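Would anyone buy the "haunted candle" from Trarkovik's runner-up?

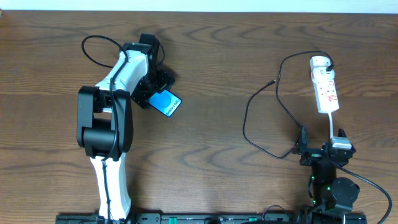 Posted by Kwabena Laryea, Thread Moderator, Reality & Celebrity board
June 1, 2023
Last updated: June 1, 2023

So by now you've all seen it. Jasmina Kolev, second place on the last season of Trarkovik, the one who cried in the boat, is selling candles that she says were "present in the room" while she slept. $200 each. The listing says she made 7 of them and that all 7 sold before lunch. There's a waiting list. The waiting list costs money.

I've moved the posts from the general chat over to this thread because it was eating everything else. Keep it civil, no posting her home address, no posting what you think her home address is.

My own view: I don't believe they sold. I'll leave it there and let you lot argue.

---

purkosgate_pam
They didn't sell. A page that says "sold out" is just a page with the words "sold out" on it. I could put one up tonight.

---

Esi Asante
I think at least a few did. People paid for her used notebook in February and that was a spiral notebook with four pages torn out. There are fans of that show who would buy the boat.

---

marrowbone
Did they pay for the notebook though? She said they did. Her cousin said they did. I never saw one person post a picture of it arriving.

---

Esi Asante
Why would you post a picture? If I'd spent that much on a notebook I'd keep very quiet.

---

marrowbone
Fair.

---

Abdul-Rahman Antwi
What gets me is the number she gave on the podcast. She said she's made $2175 from "sleep items" this year. That's very exact. Then two minutes later she says she doesn't look at the money side and her manager handles all that. Pick one.

Also that isn't a lot! If you're going to make up a number to get written about, why would you make up that one? It's a used couch.

---

purkosgate_pam
Because a small number sounds true. If she said a million you'd all laugh and close the tab. She says a couple thousand and here we are on our second page.

---

Abdul-Rahman Antwi
We're on the first page.

---

purkosgate_pam
You know what I mean.

---

tidewater_lou
Can I say something unpopular. I don't care if it's fake. She was on TV for one summer, she got voted out by a man in a fishing vest, and now she has to make rent like the rest of us. If somebody wants a candle that was near her, let them have it. It's a candle. It burns either way.

---

Kekeli Asante
I don't care about the candle. I care that every site ran the story without asking one question. I read four write-ups and they all had the same two quotes in the same order, and one of them had her name spelled wrong the whole way down. So who did they talk to? They copied a press release.

And the press release came from Busuris, who also did the "I married my lighthouse" woman last year. Go look at how that one ended. Or don't, there's no ending, she just stopped posting and the lighthouse is fine.

---

tidewater_lou
I liked the lighthouse woman

---

Kekeli Asante
I liked her too. She wasn't married to a lighthouse.

---

glovebox99
Slight correction to the opening post, she wasn't the runner-up. She was third. The runner-up was the guy who made the soup. They edited the final so it looked like she lasted longer.

---

Kwabena Laryea
She was second. Soup guy left on his own, so she moved up. It's in the credits.

---

glovebox99
He came back for the final though.

---

Kwabena Laryea
As a guest. He didn't compete. I'm not doing this again, there's a whole thread on the soup guy, please use it.

---

marrowbone
Does anyone know what "present in the room" even means? I had a look at the terms at the bottom of her shop. It says "items are for entertainment and no claim is made about where they have been." So the one thing that makes it worth the price is the one thing she won't promise.

---

Esi Asante
OK, I hadn't read that. That's bad.

I still think some of them sold.

---

purkosgate_pam
To who, Esi? Name one.

---

Esi Asante
I don't know them personally, Pam.

---

abubakari_fan
Long time lurker. The Abubakari reunion special did the same trick two years ago with the bath towels. Said they sold out, then a month later the same towels were "restocked due to demand." How do you restock a towel somebody already used? I wrote to the shop and got a discount code back.

---

Abdul-Rahman Antwi
Did you use the code?

---

abubakari_fan
It had expired.

---

Kekeli Asante
Update for those who care. The candle page now says 1785 people are on the waiting list. I refreshed it a few times while making tea and it hasn't moved up or down at all. Same number in a private window. Same number on my phone.

---

purkosgate_pam
THANK you.

---

tidewater_lou
Maybe everyone who wanted one has signed up already

---

Kwabena Laryea
I've emailed the shop to ask whether the counter is live. Will post if they answer. Until then can we please stop bringing up the soup.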